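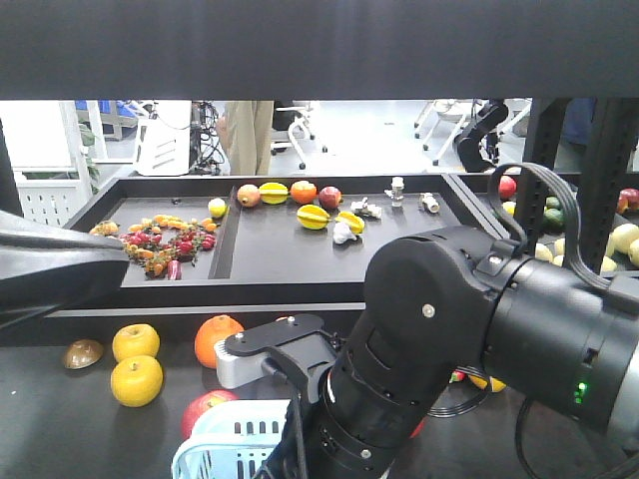
Leanne Inskip
Posts: 3,520
I'd sort by size first and worry about color later. Small pieces end up under the big ones every time, and then you're digging for a cherry tomato with two fingers. One side of a divided tray for anything smaller than a lemon, the other side for the rest.

Neville Ashworth
That's close to how ours is set up now. Tomatoes, the little green leaves and the pepper on the left, the bigger fruit on the right with a mango, a starfruit, an orange and an apple along the back. The garlic and the ginger-looking piece went in with the fruit and I'm not sure they should have. The small yellow fruit sitting up near the divider doesn't have a home yet either.

For anyone who skipped the first page: artificial produce, one big tray with a raised rim, bins, and a black tiered shelf it all has to go out on. I want a system that a new person can follow on a Thursday morning without calling me.

Imogen Haworth
Garlic and ginger go with vegetables. If you start putting them with fruit people will stop trusting the sides.

Fredy Bermúdez
I don't agree, Imogen. Nobody picking from a tray of plastic food is thinking about what grows where. They're thinking about what fits in the hand. Garlic is nearly the size of a small fruit, so it goes with the fruit. I ran a pretend grocery at Merkmont for two summers and we sorted by size the whole time. We had far fewer strays than when we did it the other way.

Imogen Haworth
And what happened when it was time to put things out on the shelf? You'd have to sort it all over again.

Fredy Bermúdez
We did, and it took maybe five minutes. I'd take that over hunting for tomatoes.

Edileuza Cordeiro
Neville, are your starfruit foam or hollow plastic? The hollow ones I got from Sugden had a seam along every ridge and two of them split the first month. The foam ones dent, but you can live with a dent. Points always go first on a starfruit. I lay mine flat, one layer, with nothing on top.

Neville Ashworth
They came in a mixed lot and I haven't cut one open to check. They're in one layer as it is. I'll keep the apples off them.

Leanne Inskip
Posts: 3,520
The leaves are what I'd pull out. Loose leaves get into everything. We keep ours in a zip bag clipped to the side of the bin and only open it when the display is being dressed. Same with any tiny part that isn't food. If it doesn't belong to the set, it gets its own cup.

Neville Ashworth
Good, I can do that today. Shelf next. At the moment the apples are on the tier behind the rail and the oranges are on the one in front, with the red bell pepper, a lemon and a chili in among them. There's one big red apple off by itself on the right of the front tier.
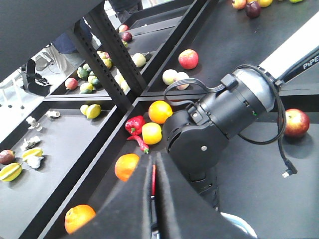
How do you stop round fruit from rolling on a shelf?

A strip of rubber shelf liner, cut to the depth of the tier and laid down before anything else goes on it. Black liner on a black shelf hardly shows.

Edileuza Cordeiro
Liner works here too, but buy the kind with the open weave. The smooth kind gets dusty and then it's as slick as the shelf. Wash it in the sink with dish soap and let it dry overnight.

Imogen Haworth
I still use museum putty for apples. A piece the size of a pea under each one.

Fredy Bermúdez
Putty is fine if nothing ever moves. If people are picking the fruit up all day it's a nuisance — it comes off on the fruit, then on their fingers, then on the next fruit. It also pulls the paint off cheap apples. I lost the blush on a whole set of Dresberg pears that way.

Imogen Haworth
Mine is a window display, so that's fair. For a shelf that gets handled I'd go with the liner.

Leanne Inskip
Posts: 3,520
Neville, one kind per section if you can. All the oranges together, then the lemons, then the peppers. Mixed looks nicer, I know, but it's harder to see what's missing at the end of the day.

Neville Ashworth
I like it mixed, to be truthful. A pepper next to an orange gives you some color and keeps it from looking like a stockroom. I'll do sections on the back tier and leave the front one mixed.

Edileuza Cordeiro
Then take a phone picture of the front tier when you're happy with it and tape a print inside the cupboard door. Resetting ours takes around 20 minutes with a print to go by.

Neville Ashworth
Will do. Garlic stays with the fruit for now, sorry Imogen. I'll post again in June once the Luten bins come in. They're shallower, and I want to see if the green fruit will fit in one or needs two.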